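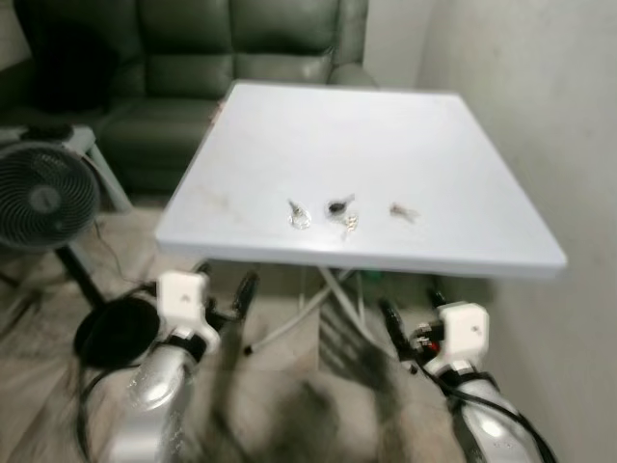 Filed under: Field Notes / Robotics

Posted by Ayodele Wike, February

Spent the afternoon at the Olero open day in Orkerport. Posting my notes as a thread while I still remember what I heard. Mostly about the two-armed setup, as that's what people keep asking me about.

Olero is small. They rent the upstairs of a former print shop on the Endale side of town, and the robot work is done in a room with a sofa and a folding table in it. I had expected cages and yellow tape. You sign in, you get a sticker with your name, and you go up in groups.

The demo is clearing a table. Little things are put out on a white folding table and the robot has to pick them up one at a time. Two arms, each with a white gripper housing and black fingers. The idea is that these are the kinds of things left lying around at home.

First thing I noticed was how long it waits. It reaches, stops over the table, makes a small correction, then goes down. Each pick took longer than I would have taken to clear the whole table. The engineer running it said speed is the last thing they work on.

Clear items are hard for it. Something see-through on a glossy white top gives the cameras very little to go on, plus the reflections from the room light. It closed on air twice before it got hold of one. Third try was fine.

Tiny shiny pieces are the other problem. A small gold-colored bit is easy to see and hard to pick up. The fingers have to come down almost flat to the table without pushing into it. I watched one piece get nudged sideways a few times. The engineer let it keep trying and didn't step in.

Somebody asked why they don't use softer fingertips. Answer: they did, for most of last year. Soft tips were good on fruit and bad on anything thin. They went back to the harder ones and may try a mix later.

Somebody else asked about a child walking up to it. The arms are set to stop when they meet more resistance than they expect. They let one visitor block an arm with a rolled-up magazine and it did stop. They were also clear that they wouldn't leave it alone in a room with a child at this point.

The number on their handout was 213, which is how many different household objects they have practiced with so far. I asked how many it can pick up reliably. They count an object as reliable when it works 90 times out of 100, and they didn't have the total for that with them. I'd like to see it.

I asked why the room is set up like a living room. They used to have a bare lab bench with even lighting, and everything worked there. Then they took it to a house in Disidlow for a trial and it did badly from the first hour. Different light, different table height, stuff on the floor. So they changed the room.

They also move the furniture between runs. The table gets shifted, turned, pushed nearer the wall or pulled away from it. Same with whatever is on it. The person who does this told me it's most of her job and that she's gotten quick with folding legs.

Each run at the open day was 20 minutes, then a break to swap out the group. Ours ended with one item still on the table. They left it there and started taking questions, which I thought was a fair way to do it.

On price: they wouldn't give one. It's not for sale and there's no date. They talked about care homes and people with limited hand movement as the first likely users. One man in our group has had a stroke and he asked the best questions of the afternoon, mostly about cups and pill bottles. They took his email.

My own view is that it's further along than I thought on the picking up and further behind on deciding what to do next. When a grab failed, it mostly tried the same thing again from nearly the same spot. A person would turn the object or slide it to the edge.

If you want to go, they're doing another one in the spring. Groups are small, so sign up early. Doors at 2, street parking only, and the stairs are steep. I asked about an elevator and there is one, around the back, but you have to call ahead to get it unlocked.

Will add to this thread if they send me the reliability total. I've asked.

© Ayodele Wike. Please ask before reposting. Contact | Back to top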